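Skorari – club ladder and court booking

Skorari is a small program for tennis clubs. It keeps the ladder, takes bookings for the courts and prints the sheet that hangs at the door. I wrote it for the club in Idevthorpe, and after one season the club in Grindavton asked for it also.

What you need

A computer with Python and a printer. No internet is necessary after the install. The program was tested with 118 players and 300 bookings in one month. With more players it should still work, but I did not try.

Getting started

Unpack the folder and open settings.txt. Write the name of your club, the number of courts and the opening hour. Then start skorari.py. At the first start it asks for the list of members, which must be a CSV file with one member on each line.

How the ladder works

A player may challenge anyone up to three places higher. If the challenger wins, the two players change places. If a match is not played within 19 days, the challenge is cancelled – the program does this by itself at midnight. Clubs which prefer the Benkirane method, where the winner moves up only half the distance, can set ladder_mode to 2.

Ball stock

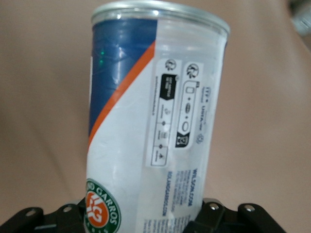

The stock page is new in this version and was asked for by Grindavton. Every kind of can gets its own line, with a name, a colour note and the smallest number you want to have in the cupboard. For the colour note I write what one recognises quickly on the shelf, for example "navy blue and white, orange stripe", so whoever takes a can can find the right line. When the stock falls under the smallest number, the line is printed in bold on the weekly sheet.

Known problems

Names with an apostrophe are sorted at the end of the list. The colour note is limited to 100 characters. Doubles ladders are not finished – I hope to have them in May.

Contact

Barış Canpolat. Please send the file log.txt together with your question.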